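Gridbridge loue des bras robotisés à des exploitants de laveries et à de petites blanchisseries. L'offre s'appelle Loltport et comprend le bras, la pince, les caméras de poignet et l'abonnement logiciel. Nous avons rencontré le responsable du produit en mars, dans les bureaux de Sarkham, avec une question de départ assez terre à terre : qui a besoin d'un robot pour vider une machine ?

« Des gens qui la vident 4000 fois par an », répond-il. Selon lui, la demande vient surtout d'exploitants qui ont déjà automatisé le paiement et la réservation, et pour qui le déchargement reste la dernière étape faite à la main. « Ils ne nous demandent pas d'aller vite. Ils nous demandent de ne pas laisser une chaussette au fond. »

Le tissu reste le point difficile. Une boîte se saisit toujours à peu près de la même façon, un vêtement change de forme dès qu'on le touche. L'équipe a renoncé à chercher une manche ou un col et laisse le logiciel choisir un pli accessible. « On prend ce qui dépasse. Si la prise est mauvaise, on relâche et on recommence. Un client qui regarde trouve ça un peu bête, mais c'est ce qui marche le mieux. »

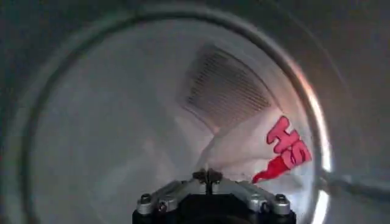
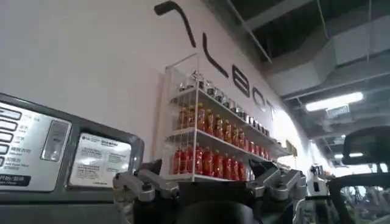 Le métal pose un autre problème. Les reflets sur le pourtour des hublots trompent l'estimation des distances, et le logiciel a longtemps pris une bande de lumière pour un obstacle. La dernière version, livrée en février, compare plusieurs vues avant d'engager la pince. Le responsable reconnaît que cela ralentit le cycle — il faut 177 secondes pour une charge moyenne, contre bien moins pour une personne. « On nous le reproche, et c'est normal. Mais le soir, quand il n'y a personne sur place, la comparaison ne se pose plus dans les mêmes termes. »

L'installation demande deux visites. La première sert à relever la hauteur des machines et le sens d'ouverture des portes, la seconde à fixer le socle et à régler les positions de départ. Les doigts de la pince sont considérés comme des pièces d'usure. Ils sont fournis par Nishimura et remplacés dans le cadre du contrat. Le reste de l'entretien se limite à nettoyer les caméras, que les peluches finissent par voiler.

Gridbridge annonce 227 euros par semaine et par poste, sans l'installation. Le tarif nous paraît élevé pour une laverie de quartier, et notre interlocuteur ne cherche pas à le défendre sur ce terrain. « En dessous d'un certain volume, je le dis aux gens : gardez votre argent. »

Reste le pliage, que Loltport ne propose pas. Le robot dépose le linge dans un bac et s'arrête là. Des essais sont en cours sur les serviettes, sans date de sortie. « Une serviette, on y arrive. Une housse de couette, je préfère ne rien promettre. »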